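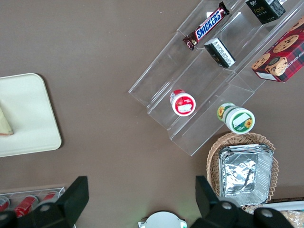

Clinical Trials | Manufacturing

Lindum adds second filling line at Wollilura site

Lindum has completed qualification of a second aseptic filling line at its Wollilura pharmacy manufacturing unit. The line will supply investigational products for early-phase blood cancer studies and is scheduled to release its first batch in February.

The new line is housed in a separate cleanroom with its own air handling and personnel airlock. It fills vials in batches of up to 100 units, a size chosen for dose-escalation cohorts. Larger batches will stay on the original line.

Baleck supplied the isolator and the environmental monitoring system. Particle counts are logged continuously during filling, and settle plates are changed at the start and end of each session. Media fills were run on two operator shifts with no growth recorded.

Labeling and blinding remain in the existing dispensary - the layout there is unchanged. Sponsors with open supply agreements do not need to amend them, but pharmacy manuals that name the filling room must be updated before the next shipment.

Stability storage for both lines is contracted to Rao.

1757 views | 2 comments | 2 shares

Related
Baleck updates isolator glove testing guide
Rao extends cold storage hours for trial sites
Temperature excursions: what to report and when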